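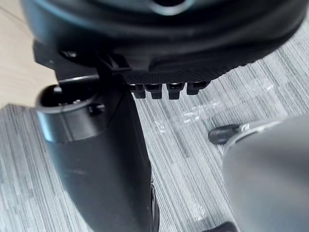 Tiina Partanen asked, after the run-through, why the talk spends so long on retention periods when the audience has come to hear about scanning. Fair question. The answer is slide 2: scanning a record that should have been destroyed costs the same as scanning one that must be kept.

Speaker notes: Paper records in small offices
Thursday, September 10, 2020
Reading time: 11 minutes

Slide 1. Title. Say the name of the project (Clument) and move on.

Slide 2. Cost per file. The Clalleten office held 400 files at the start. Preparation took longer than scanning: staples out, folded sheets flattened, duplicates removed. Give the ratio as 3 to 1. Do not quote a price per page; it varies too much with paper condition.

Slide 3. Retention schedule. Define the term before using it. A schedule states the record type, the event that starts the clock, the length of time and the final action. Most errors come from the second item. Staff count from the date on the first sheet, when the clock should start at closure of the file. Pause for questions.

Slide 4. Levels of description. Describe the series first, then the box, then the file. Item level only where there is a legal need.

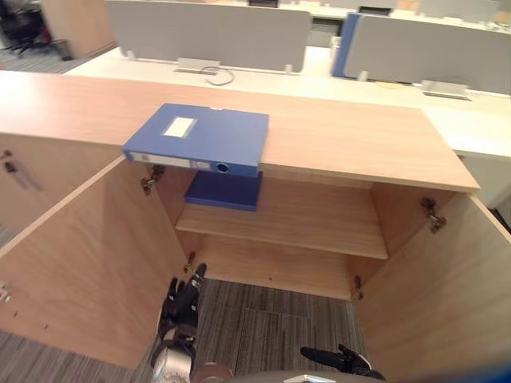

Slide 5. Labelling. A label must carry a reference that means something without the person who wrote it. Use series code, running number, closure year. Put it on the edge that faces out when the box is stored. A file box lying flat on top of a cabinet, like the blue one on this slide, can be read from the front only if the strip is on the spine, and the same holds once it goes on a shelf. Avoid names of staff on spines — Ulla Laaksonen found 20 boxes at Rweyemamu marked with the names of people who had left.

Slide 6. Storage conditions. Stable matters more than cold. Keep paper off the floor and away from outside walls and pipes. Mention that lockable storage is a requirement for personal data, and that a lock with a missing key does not count.

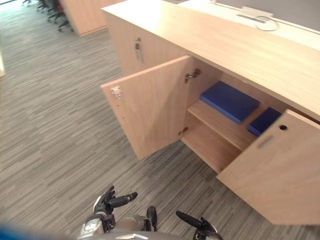 Slide 7: Two-door cabinet, doors open.

Check the hinge side before placing a cabinet near a walkway. Both doors need to open fully or the files at the ends are never used.

Slide 8. Destruction. Two signatures, a list of references, a date. Keep the list permanently. Tulleo skipped the list in November and could not show what had gone. The review took almost 11 weeks.

Slide 9. Summary table. Leave on screen during questions. If time is short, drop slide 4.

Contact: records training desk, Clument | Back to top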